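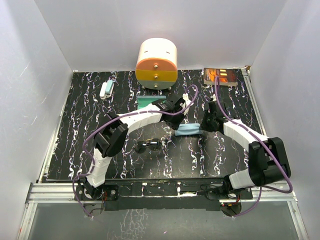
Kleinteile am Arbeitstisch ordnen

Der Schreib- oder Arbeitstisch eines Haushalts nimmt im Laufe eines Tages vieles auf, was dort keinen festen Platz hat: eine Sonnenbrille, ein angefangenes Taschenbuch, Büromaterial. Die folgenden Hinweise richten sich an Privathaushalte und ergänzen das Merkblatt Skurnari zur Einrichtung kleiner Arbeitsplätze. Stand: 16.05.2018.

Standort des Schubladenelements

Ein kleines Element mit drei übereinanderliegenden Schubladen reicht für die meisten Tische aus. Es wird an die rückwärtige Wand gestellt, möglichst in die Mitte, sodass es von beiden Seiten erreichbar ist und die vordere Hälfte der Tischfläche zum Arbeiten frei bleibt. Runde Ausführungen eignen sich auch für schmale Tische. Vor den Knöpfen ist so viel Platz zu lassen, dass sich jede Schublade vollständig öffnen lässt. Bücher und Ablagekörbe gehören neben das Element.

Zuordnung nach Farben

Sind die Schubladen verschiedenfarbig, so kann auf eine Beschriftung in der Regel verzichtet werden. Bewährt hat sich folgende Aufteilung:

Orange, oben: Gegenstände des täglichen Gebrauchs, etwa Stifte, Schlüssel und Hefter.

Gelb, Mitte: Verbrauchsmaterial wie Heftklammern, Klebeband, Briefmarken und Ersatzminen.

Blaugrau, unten: selten Benötigtes, darunter Ersatzknöpfe, Adapter und Garantiekarten.

Die Zuordnung sollte mit allen Mitgliedern des Haushalts abgesprochen und danach nicht mehr geändert werden. In Haushalten mit kleinen Kindern sind spitze Gegenstände und Knopfzellen außerhalb der Reichweite in einem verschließbaren Schrank zu verwahren.

Brillen

Sonnenbrillen werden nicht in die Schublade zu Klammern und Schlüsseln gelegt. Verspiegelte Gläser sind besonders kratzempfindlich. Geeignet ist ein festes Etui; steht keines zur Verfügung, genügt vorübergehend ein Beutel aus Mikrofaser. Auf der Tischplatte ist die Brille stets mit den Gläsern nach oben abzulegen. Zur Reinigung dienen lauwarmes Wasser und ein Tropfen Spülmittel ohne Balsamzusatz, anschließend wird mit einem weichen Tuch getrocknet.

Bücher

Taschenbücher, die gerade gelesen werden, dürfen flach in einer hinteren Ecke des Tisches liegen. Es empfiehlt sich, dort höchstens zwei Bände zu stapeln. Ausgelesene Bücher kommen zurück ins Regal. Aufgeschlagen mit dem Rücken nach oben abgelegte Bände leiden an der Klebebindung; ein Lesezeichen ist vorzuziehen.

Pflege dunkler Tischplatten

Auf schwarzen, hell marmorierten Oberflächen fallen Staub und Fingerabdrücke in den dunklen Partien stärker auf als in der Maserung. Die Platte wird einmal wöchentlich abgeräumt und mit einem nebelfeuchten Tuch in geraden Bahnen abgewischt. Scheuermilch und Glasreiniger mit Ammoniak sind zu vermeiden. Bei Natursteinplatten ist auch auf Essigreiniger zu verzichten.

Regelmäßige Durchsicht

Alle drei Monate, erstmals im Januar, werden die Schubladen einzeln geleert und ausgewischt. Eingetrocknete Stifte und nicht mehr zuzuordnende Schlüssel werden aussortiert. Für eine Schublade sind 5 bis 7 Minuten anzusetzen. Leere Batterien gehören in die Sammelbehälter des Handels.

Redaktion: Bríd Foley, Selamawit Worku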